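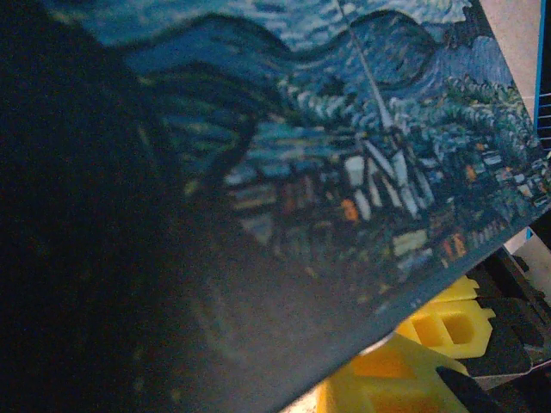
## Keltolden compares two wrist-mounted grippers on flat printed boards

Keltolden has started a comparison of two parallel gripper designs for handling thin, flat items, using printed art boards as one of its test objects. The work is being run on a single arm with a camera fixed at the wrist, so that both designs are judged from the same viewpoint and under the same controller settings.

The board in the wrist view carries a reproduction of Van Gogh's "The Starry Night." It sits at a steep diagonal, with the bright yellow 3D-printed parts of the gripper showing beyond its lower edge. A deep shadow covers the left half of the print and darkens it almost to black at the left edge.

Lighting of that kind is one of the conditions the comparison is meant to cover. According to Keith Katene, who leads the trial, the printed surface gives the vision software a large number of short, high-contrast marks to lock onto in the lit area and very few in the dark area. The software can then favor detail inside the print over the outline of the board, and the grasp point shifts away from the edge.

"A plain white panel is an easy part. You find four edges and you are done," Katene said. "With a busy print the edge is one line among hundreds, and half of them are in shadow."

### Test plan

The first gripper, supplied by Erura, uses rigid fingers and a fixed closing force. The second, from Khokhar, has a compliant joint at the base of each finger and closes until a current limit is reached. Each will be run through 4000 grasp attempts across the full object set. At the last update in February, 1566 attempts had been logged, all with the first design.

An attempt consists of an approach, a close, a lift, a short hold and a release. The controller records finger position, motor current and the wrist camera stream for each one. Slips are scored from the camera stream after the run and are not flagged live.

Boards are presented at eight starting angles. The steeper ones are included to find out how much of the flat face the camera can still see when the fingers reach the edge. At those angles the board can fill most of the view and leave little of the surrounding surface available for reference.

Camera exposure is locked for the duration of each block. Auto exposure was dropped during setup, when brightness changes between approach and close made successive images hard to compare. Locked exposure loses detail in shadow, and Keltolden intends to report results for shaded and evenly lit boards separately.

### Controller and software

Both grippers run from the same Clernero motion controller. Finger geometry and closing force are the only parameters changed between blocks. Approach speed, lift height and hold time are held constant. The camera mount stays in place when the grippers are swapped, and the hand-eye calibration is repeated before the first block with each design.

The printed yellow parts are used for quick revisions to the gripper body. Katene said changes to them are allowed only between blocks, with the revision number entered in the run log.

### Results

No success rates have been released. Keltolden said it will publish figures for both designs together, along with the scoring rules and a list of excluded attempts. Runs with the Khokhar gripper are scheduled to begin once the first set is complete. A second camera position, further back along the wrist, is under consideration but is not part of the current plan.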